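Ornix brings its small delivery van to Cirville dealers

The electric van maker Ornix has confirmed that its small delivery van will be sold in our region from November. The first vehicles will come from the plant in Jokthorpe, and the dealer Özkan in Cirville will take the orders. Until now, customers from our area had to order directly from the factory and pick up the van themselves.

The van comes in two lengths. Both use the same battery and the same front motor, but the longer one has a second side door and a stronger rear axle. Ornix gives a load limit of 1,708 pounds for the short version. For the long version the company did not publish a number yet, and the dealer also could not tell us more when we called on Wednesday.

Payload is the point where the older model received the most complaints. Many bakeries and parts suppliers wrote to us that they liked the van in city traffic, but they had to drive twice for one day of orders. The new frame is lighter, and the company says that this weight was given fully to the cargo side.
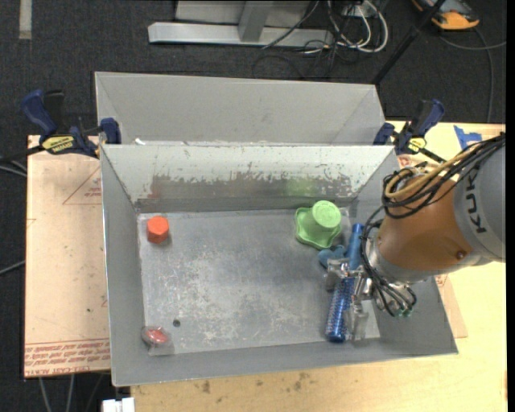 Sheet-metal bin with worn finish on the inner wall

Another change is the floor of the cargo area. It is now flat from the doors to the seats, and the wheel housings are narrower than before. Shelves from the older model will not fit without new brackets. Özkan will sell the brackets as a set for $400, and the work in the shop is not included in this price. If you have shelves made by another company, please ask before you order, as the mounting holes are in different positions.

Charging stays the same. The van accepts fast charging, but the port is still on the left front fender, and for drivers who park with the right side to the wall this is comfortable. For the others it is less so, and we had hoped it would be moved to the nose.

Özkan will have 18 vans in the first delivery, most of them in the short version. Test drives are possible in the morning until 11, and a normal driver's license is enough. Readers who run a small fleet and want to compare the leasing offers can write to our office. We will print the prices for the long version in the next issue, if we have received them by then.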